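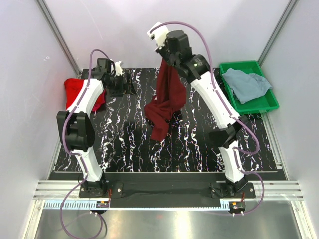
Two-arm cell handling cloths, with the tray at the right.

Budgeting for a cloth-handling cell: workshop tips

Price the whole cell, then the arms. The Trulton quote we worked from put the pair of arms on the first page and left the enclosure, base rail, cabling and spare fingers to an appendix. Those extras came to £2140. Ibrahim Isah now asks every supplier for one figure with delivery to Stornutthorpe included.

Measure the reach with a cloth in the gripper. A hanging cloth needs clear height, and a lift that suits a rigid part may leave a corner dragging. Allow 40 mm under the longest cloth you intend to handle.

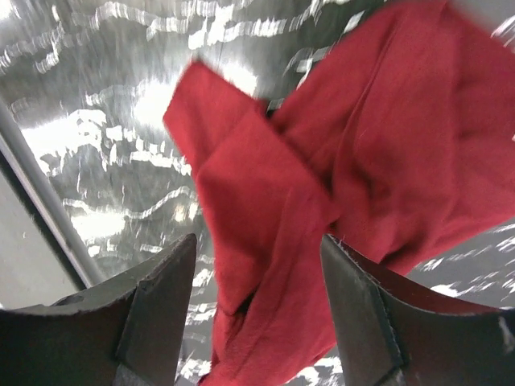
Is a second arm worth paying for at the start?
It depends on the task. Moving cloths into a tray can be done with one arm; folding and flattening usually go better with two. If money is short, buy the longer rail and leave a mounting position free.

Put gripper fingers down as a consumable. Collard sells them in pairs at £69, and we order two pairs with each cell. Check the edges monthly and write the fitting date on the bag — loose spares all look alike after a while.

Choose the work surface before the lighting. A glossy top throws back overhead lamps and can upset the cameras, so ask for a sample and try it under your own lights.
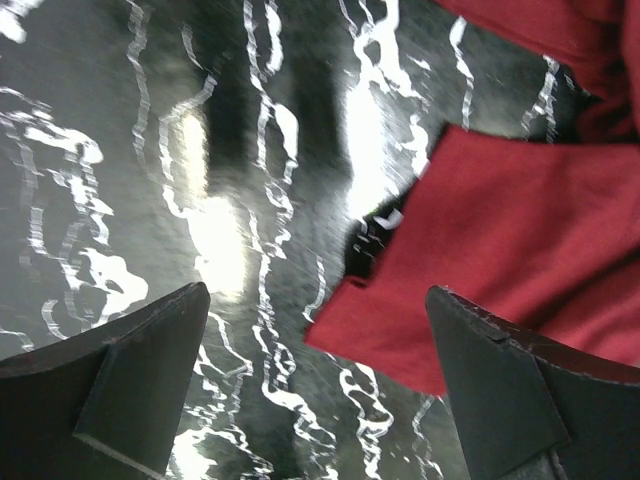
A matt mat costs little by comparison, and Olaniyan will cut one to size. Keep the offcut for testing cleaning products.

Renji Ueda's planning sheet is kept with the purchase forms. Prices checked 13/11/2020; next review in May.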